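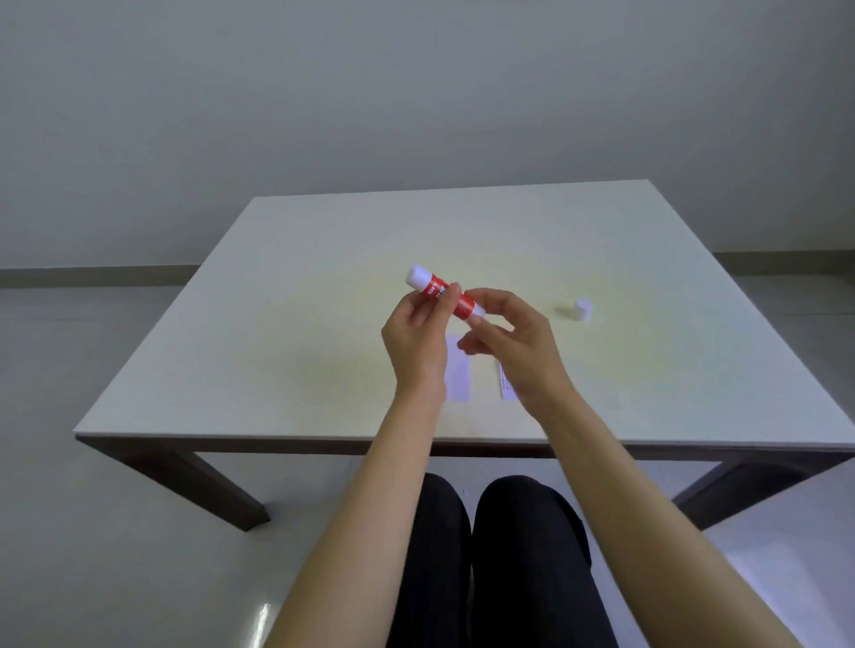

Nabil Haddad tests paper adhesives for Curkeo, and most of his work is done at a table with a pale top. The September series covered 30 sticks.
"The cap goes down next to you, upright, where you can reach it," he said. "Small slips of paper are enough. A large sheet only wastes glue."
He wants a thin coat, laid from the edge inward.

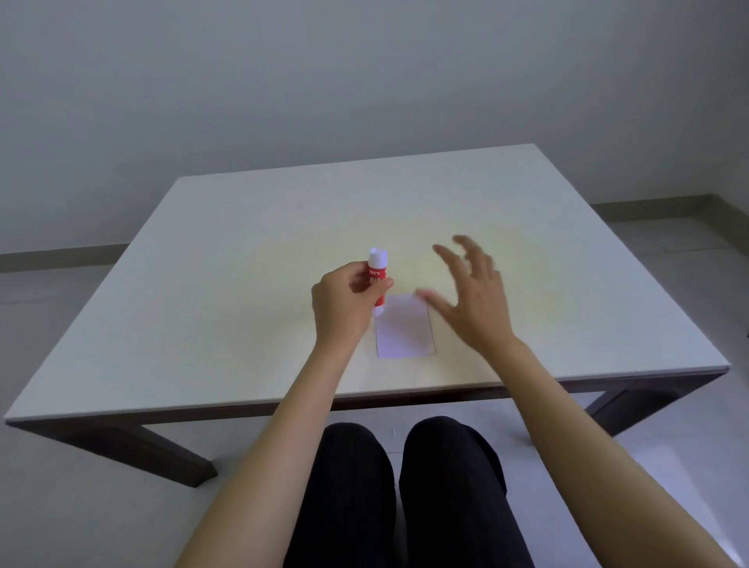

Glue stick and a small sheet of paper at the table.
Asked about pressure, Haddad was brief. "Light. If the paper wrinkles, you pressed too hard - or you went over it twice." Each bonded pair is then left for 62 minutes before it is pulled apart.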